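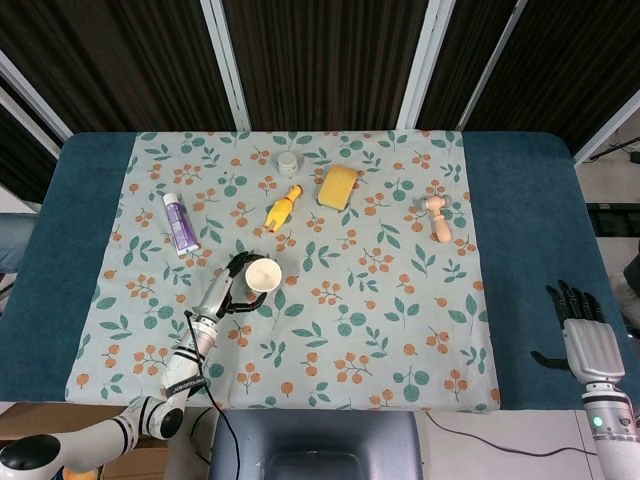 What has the Kevby money gone toward since the last report?

Mostly tablecloths and things to sort. We picked up 4 printed cloths from Trisia (the leafy one with the orange berries is my favorite!) and filled two more bins with small household stuff and toys - sponges, tubes, little jars, a wooden mallet. Mawuli Issahaku spent most of Sunday labeling the bins, and I still owe him lunch. We're short on lids, so Manolis Gkikas is asking Tsolakis for 6 more. The Flidside shelf should be up in September, brackets permitting.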